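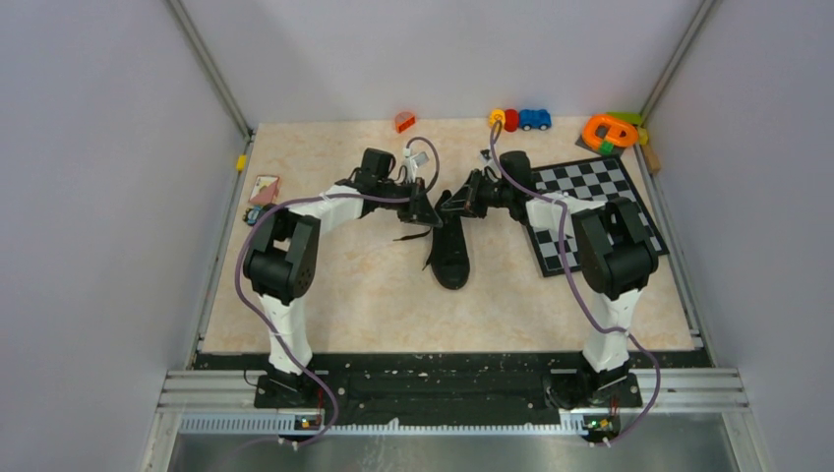
Roner Opens Publishing Label, Signs Two Outside Studios

GANDCOMBE, January – Roner, the independent game developer behind the Kozma strategy series, has opened a publishing label for small PC and console teams. The label will operate under the Roner name and has signed its first 2 games.

The first is Jirkance, a turn-based trading game set on a frozen river. It is planned for release on PC this fall, with console versions to follow. The second game will be announced by its developer at a later date.

Roner will provide funding, testing, translation and store support. Studios keep the rights to their games and make the final decisions on design and price. Each agreement covers one title, with no claim on sequels.

"We published Kozma ourselves and made plenty of mistakes with the first one," said Veikko Ikonen, head of publishing at Roner. "We have a test group and a support desk now, and they have room for other people's games between our own releases."

The label plans to release no more than 3 games a year. Roner received more than 100 pitches during a trial call for submissions last year, and both signed games came from that call.

Development of the next Kozma game continues with the existing team and is not affected.

A closed test of Jirkance will open to 1,600 players in March. Sign-up is through the game's store page, and players who own any Kozma title can register a day early.

Studios can send a playable build and a short budget through the publishing page on the Roner website. Submissions are open all year.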